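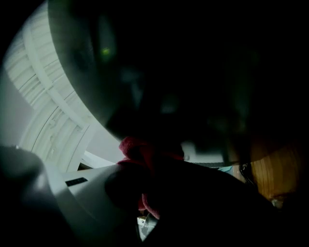 Gripper view, red cloth draped over a finger.

Equipment plan: hand-held grippers, second order

The Mindeck group will place its second equipment order after the January review. The request covers 3 hand-held gripper tools, spare finger sets and storage for the recordings. The total is $2,255, charged to the small equipment line. Nothing in this order touches the arm budget, which stays frozen until the Salameh quote is renewed.

Fingers are the main running cost. Cloth handling wears the pads faster than rigid parts do, and the first order did not allow for it. The new order includes 20 finger sets. They are stocked as matched pairs and should be replaced as pairs. Please do not put one new finger on a tool with one old one; the grip closes off center and the session has to be repeated.

Two suppliers were compared. Mistico sells the tool complete, with the camera mount fitted, and ships from stock. Caten sells the body and the fingers separately at a lower unit price, but the mount must be bought elsewhere and aligned on site. Once bench time is charged at the internal rate the gap is small. The plan is to buy complete tools from Mistico and fingers from Caten, whose molded finger fits both bodies.

The view through the gripper camera is wide and strongly curved, and a dark finger can take up a good part of it. Dark objects close to the lens lose most of their surface detail. Two requests for a brighter lamp were received. Lamps are left out of this order. Groups that need one should use existing room lighting first and report the result with their next session log.

Storage is sized for 200 sessions. Raw video is kept until the labels are checked, then moved to the slow disks. Groups that expect to go over their share should say so before the order is placed, as drives bought later come out of the group's own line.

Changes to quantities are accepted in writing until 02/05/2020. Each request should state the task, the material handled and the number of sessions planned. Requests without a session count will be held over to the next order.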